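News > Workplace updates > Merkent

Merkent workshop, automation update (1/6). The second robot arm at our computer refurbishment benches is now in regular use. This thread sets out what has changed for colleagues who work there.

(2/6) The arm is used on opened desktop computers, starting with the hard drives. Staff still decide which parts are kept and which are recycled.

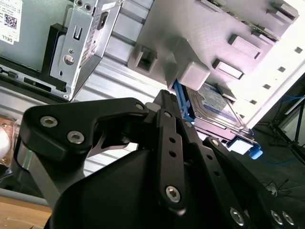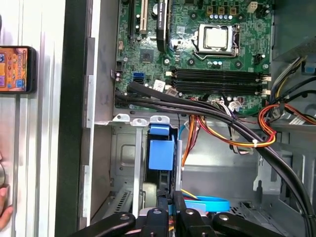

MERKENT - Sun 27 July

(3/6) Eleven colleagues work on these benches. No post has been removed. Four people have moved from full-time dismantling to checking and grading, at the same rate of pay or higher.

(4/6) Staff told us in June that reaching into cases all day was hard on the wrists. Bench shifts are now limited to six hours, with the remaining time spent on testing or records.

(5/6) Some concerns remain. Colleagues have asked who sets the pace of work when an arm shares the bench. Our answer is that the bench lead does - and may pause the arm at any time without giving a reason.

(6/6) Training by Cendus is open to all bench staff and takes place in paid hours. Please give your name to Định Lâm. Questions about rotas should go to your bench lead as before.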